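Yesenia Cuevas spent her first week at Vimlow folding dish towels. She did it standing up, with a gripper in each hand, and by the second day her thumbs hurt.

"I told them I wanted a trigger with less pull," she says. "They gave me a lighter spring and the fingers stopped closing all the way. So we went back to the old spring and I took more breaks."

Cuevas runs collection for Vimlow's laundry work. The job is to produce recordings of people handling clothes, which are then used to train a policy for a two-armed robot. Her group works with hand-held grippers that carry their own cameras, so the robot doesn't have to be in the room. It is in another building, and she sees it once or twice a month.

We spoke on 2024-10-20, with her colleague Ifor James joining for the second half. James trains the models and is the person who asks for more data.

The first set they finished together was 2,000 recordings of towels. Cuevas thought it would be plenty. James threw out 500 of them.

"Most of those were fine to look at," he says. "The towel ended up folded. But the person had paused in the middle to think, or to talk to somebody, and the model learned the pause. We had an arm that would pick up a corner and then stand there."

Cuevas remembers the call. "I was annoyed. I'd told people to be careful, and being careful means you stop and look. Now I tell them to plan it before they press record and then keep moving. If you drop it, pick it up and carry on. Don't start over."

Dropped items stay in the set. James says he would like more of them, though he doesn't want anyone dropping things on purpose. "Staged mistakes look staged. People let go and the hand is already on its way back down. A real slip has a moment where the hand keeps going without the cloth."

Socks came in January, and they have taken longer than anything else. A towel has four corners and lies flat. A sock has an opening that closes up when you put it down, and the two layers stick to each other. The grippers have no feeling in them, so the operator has to judge by eye whether the fingers have one layer or two.

"You pinch it and you think you've got the top," Cuevas says. "Then you pull and the whole thing comes. With your own hand you'd rub it a little and know."

Her instructions for socks run to 6 lines. The one she repeats most is to hold with one side and work with the other. New operators like to move both hands together, she says, and the sock just travels across the table.

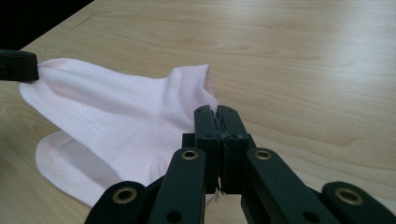

One gripper holds the sock at the left while the other pinches the fabric closer in.

Light colors on a light table were a worry at first. Anoma Sikder, who reviews the recordings before they go to James, asked for a dark mat. James said no, on the grounds that people don't fold laundry on a dark mat, and they argued it for a couple of weeks. In the end they kept the plain table and Sikder marks the recordings where she can't tell the layers apart.

"She marks a lot of them," James says. "I use them anyway, with less weight. I might be wrong about that."

There are 33 operators on the list now, most of them part time. Cuevas tries to keep any one person from doing too much of a single item. She can recognize some of them by how they fold, and she assumes the model can pick up those habits too.

Asked what she would change, she goes back to the finger pads. The padding wears and frays, and a worn pad grips differently from a new one. She used to replace them as soon as they looked rough. James asked her to wait – the pads on the robot will wear out as well – so now they are changed on a schedule, and the date goes in the log.

"I still don't like it," she says. "I'd rather work with new ones."

Pairing comes next, which means two socks on the table at once. Cuevas has tried it herself a few times and hasn't written the instructions yet.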